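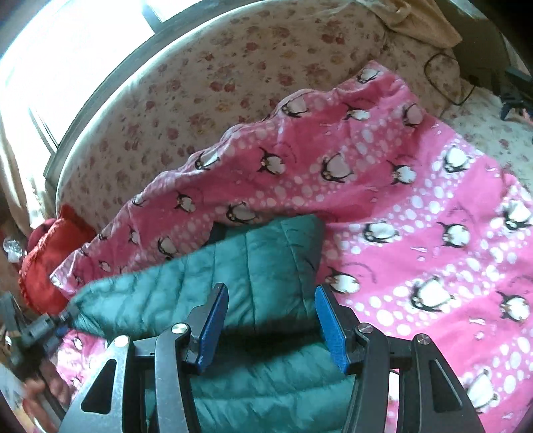 By the Home Pages desk
February

The woman who runs Resura out of two rooms above a shoe repair shop has folded, by her own estimate, more puffer jackets than is good for a person. She started the business to mend winter coats. Now people pay her to come to their homes and tell them which coats to keep, and she finds the second job harder on the nerves.

"With a torn coat, everyone agrees it's torn," she says. "With a closet, you get opinions."

We meet at four in the afternoon, which she calls the safe hour. The morning clients are ambitious and the evening clients cry. She drinks her tea standing up and talks with her hands, smoothing a sleeve that isn't there.

Her method begins on the bed. Everything that has been living on hooks, chair backs and the newel post goes there, and it doesn't move until somebody has made a decision about it. She doesn't strip the bed first or ask for it to be made. "If I wait for a made bed I'll be waiting until spring. Put the coat on top of the blanket. The blanket has seen worse."

She has views on bed blankets too. Grown adults apologize to her for the ones with cartoon animals on them, and she wishes they'd stop. "Fleece with penguins on it is the warmest thing in the house. You bought it for a child, the child left for college, and now it's yours. I have never once told a client to get rid of the penguins."

On puffers she is less forgiving. People fold them like shirts, she says, and then wonder why the drawer won't shut. She lays the jacket flat, zips it, turns the arms in across the front and rolls from the hem toward the collar, leaning on it with a forearm as she goes. "It will sigh at you. Let it sigh." The roll goes into its own hood if it has one, and into a pillowcase if it doesn't.

Then it comes out again at the end of the season, because she doesn't believe in leaving anything with filling in it squashed for months. The rolling is for suitcases and car trunks. For summer, she wants a wide hanger and a cotton bag. I ask how many of her clients follow this advice.

"I've done 223 homes," she says. "I'd guess my sister."

She is scathing about storage products, having bought most of them. The Nimri vacuum bags lasted one winter before hers began to let air back in at night, with a noise she took for a burglar. The Bondo under-bed box was fine, except that her bed was two inches too low for it. She paid $200 for a Clitenell garment rail that now holds, as far as I can see, one umbrella. "It's a lovely rail," she says. "I had plans for that rail."

What she asks a client about each jacket is short. Does the zipper work, and did you wear it last winter? She used to ask how it made them feel, and gave it up after a man in a parka talked until Saturday lunchtime was gone. A broken zipper isn't a death sentence, either. She still keeps the repair side going and will swap a slider while the owner sorts gloves, a task she describes as "mostly funerals."

She keeps a tally of what goes out the door, in pencil, in an old school notebook. The total stands at more than 1,930 coats and jackets, most of them sent on to a winter clothing drive across town. Bright colors go fastest there, she has noticed. The blacks and navies hang about, and a good green or a red is claimed before the boxes are unpacked.

"People come in for something sensible," she says. "Then they see the shiny one."

Her own coat is on the back of the kitchen chair. She sees me looking at it. There are hooks by the door, four of them, and they're full of other people's jackets waiting for zippers. She'll move it later, she says, when she has cleared some space on the bed.

Resura takes bookings by phone in the mornings. Mending can be dropped off at the shoe repair counter downstairs, with pockets emptied, please. She has had a sandwich.

Last updated: February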